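Getting old price sticker glue off soft plastic bath toys?

Floarea Cârstea
I picked up a huge lot of secondhand bath toys for my sister's twins and nearly every one has a gummy patch where a price sticker used to be. Hot water and dish soap just smear it around. Is there something that works on soft plastic and won't leave it cloudy? They're 2 years old and everything goes straight in the mouth, so nothing nasty please!

simoes_fan
nail polish remover

Baldur Bisgaard
Please skip the nail polish remover -- acetone can eat right into soft plastic and take the paint with it. Plain cooking oil is wonderful for this! Rub a few drops in, leave it while you make a cup of coffee, then roll the glue off with your thumb. I did a whole bin of toys this way in February and loved every minute of it (yes, really).
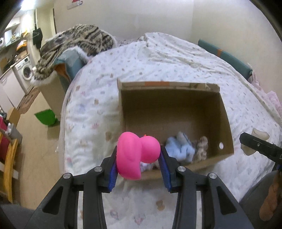 Oil does leave a film, so wash each toy afterward in warm water with a good squirt of dish soap and rinse well. If there's still a tacky spot, make a paste of baking soda and more oil and work it in with a soft cloth, very gently on anything shiny. Go easy around raised parts too, like the wing on a pink duck such as mine, where glue loves to hide along the edge. Squeeze out any toy that has a hole in the bottom and let it dry hole side down overnight. Have fun with it, and tell us how the twins like them!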